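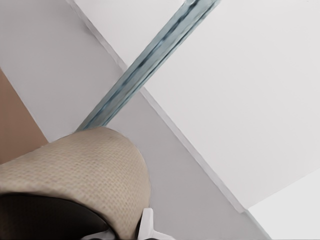 Night guard update, since three of you asked and one of you is my mother. I have been grinding my teeth in my sleep for years, and the new dentist on Pearce Street says I've been doing it with real commitment. She showed me my molars on the big screen. They used to have points. Now they have the profile of that chair cushion, one smooth beige dome with a smudgy worn patch near the top.

Her name is Dr. Huenchumán, first name Macarena, and she is very kind about it. She asked if I was under any stress. I said no. She looked at my jaw and wrote something down.

Options, as presented to me: a custom guard made from a mold of my teeth, or a boil-and-bite one from the drugstore, or carry on as I am and have soup at 60.

I went drugstore first. Obviously. You drop the thing in hot water, wait 30 seconds, put it in your mouth and bite down while staring at yourself in the bathroom mirror. I bit down crooked. So for two weeks I wore a permanent record of me biting down crooked.

Also it was the size of a hockey puck. I tried to say goodnight to my husband and he said "bless you."
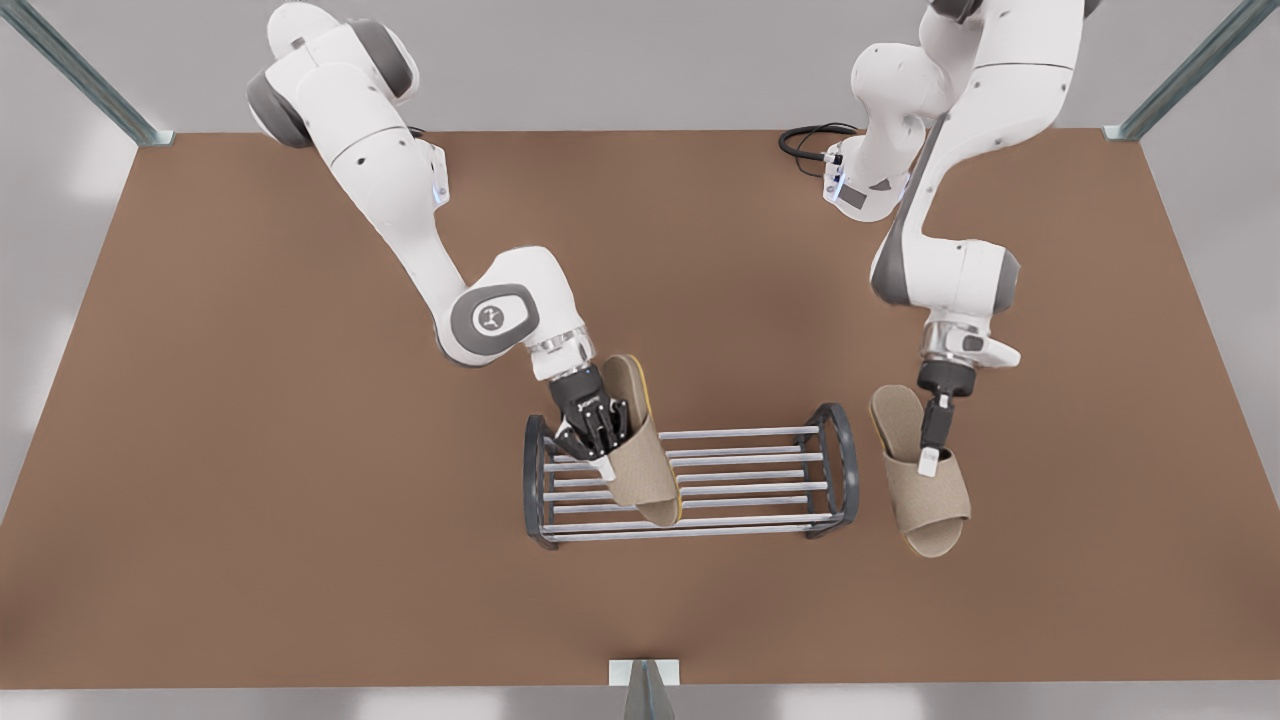
Then one night I took it out in my sleep. No memory of this. Found it in the morning inside the pillowcase, which means I removed it, opened the pillowcase and filed it. Same thing the next night. The sleeping me has opinions and good motor skills.

So, back to Dr. H for the custom one. The mold is a tray of cold pink goo that you hold in your mouth while breathing through your nose and thinking about anything except the goo. I have a small nose and a large imagination. We got through it on the second try.

Adanech Hailu, if you're reading this: you told me it would "taste like bubblegum." It tastes like a bubblegum-scented wall.

The lab is out in Hustilberg and they took most of February over it. I don't know what they do out there. I picture one man with a tiny file.

In the meantime I was given jaw exercises. Tongue on the roof of the mouth, open slowly, close slowly, several times a day. I did them at red lights. I would like to apologize to the driver of the green van on Skidwood Avenue, who thought I was trying to tell him something and rolled down his window.

Also given: a rule. Lips together, teeth apart. Your teeth are apparently not supposed to touch unless you're chewing or swallowing. Go ahead and check yours right now. Yeah. Mine too.

Guard arrived. It's thin and clear and snaps on with a click that I find more satisfying than I should. It came in a purple case with my name on it, spelled wrong, but spelled wrong very neatly.

First night: drooled like a Saint Bernard. Second night: same, but I'd brought a towel. By the end of the week I forgot I had it in and tried to eat toast.

Cleaning it, for those who asked. Cool water and a soft brush, every morning. No hot water, it warps. No regular toothpaste either, which can scratch it up. I had been using both on the drugstore one, so that may explain its final shape.

And keep it away from the dog. Ollik has not eaten mine yet, but he has sat in front of the nightstand and looked at the purple case for a long time, and I know that look from the butter incident.

Results so far: fewer morning headaches, and my jaw no longer clicks when I yawn, which my husband says he misses. The guard already has 2 little dents in it on the left side. Better the guard than me.

Checkup went fine. Dr. H held the thing up to the light, turned it over and said "wow." Asked again about the stress. I said no again. She gave me a leaflet.

Mom, yes, I'm flossing.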